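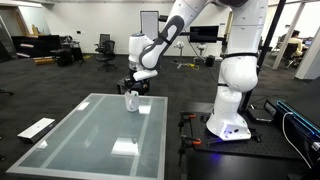
# Can a robot really learn to pick up a mug?

You may have heard someone say that a robot has "learned" to do something. It might be folding a towel, or stacking bricks, or picking up a mug. It sounds very clever. But when a scientist tells you a robot has learned something, the best thing you can do is ask some awkward questions.

Let's start with the mug. You can pick one up without thinking. A robot arm has to work out where the mug is, which way the handle points, how far to reach and when to close its gripper. A glass table makes that harder. Shiny glass can show reflections of the lights in the ceiling, and even of the mug itself. You know a reflection isn't a real thing you can grab. A computer doesn't know that unless it has had some way of finding out.

## How the teaching works

One method is called **learning from demonstration**. A person guides the robot through the job again and again, and the computer stores every go. Then a program hunts for patterns. If the mug is over there, move like this. If the handle is turned round, move like that.

A team working on a project called Lustance did it this way. They collected 3,847 goes at picking things up. That's a lot of mugs! You probably needed far fewer when you were small - and nobody had to write yours down.

## Now for the awkward questions

In May the team said their robot could pick up "everyday objects". Beatriz Tavares, whose job is to check other people's experiments, wanted to know more before she believed it.

**Which objects?** There were seven. Seven is fine for a start, but your kitchen has more than that in one drawer.

**Had the robot met them before?** It had practised with all but two. Those two are the interesting ones, as they tell us whether the robot can cope with something new. It did worse with them.

**Was the room always the same?** Yes. It was the same table, with the same lights switched on. Would it work at your house, with the sun coming through the window and jam on the handle? Nobody had tried, so we don't know.

**What counts as picking up?** The team counted it if the object left the table. Beatriz thought it should also stay in the gripper and be put down again safely. I agree with her. If I lifted your drink and then dropped it, would you say I'd done a good job?

## So was it a bad experiment?

No. The robot did pick things up, and the team wrote down their misses as well as their hits, so other people could check. But "everyday objects" was too big a claim. "Seven objects, on one table, in one room" would have been a fairer way to put it.

## Try it yourself

Put a plastic cup on a table. Ask a friend to shut their eyes and be the robot. You can only say *left*, *right*, *forward*, *back*, *down*, *close* and *up*. Do it until your friend gets the cup every time.

Now move the cup and give exactly the same orders as before. What has your robot really learned?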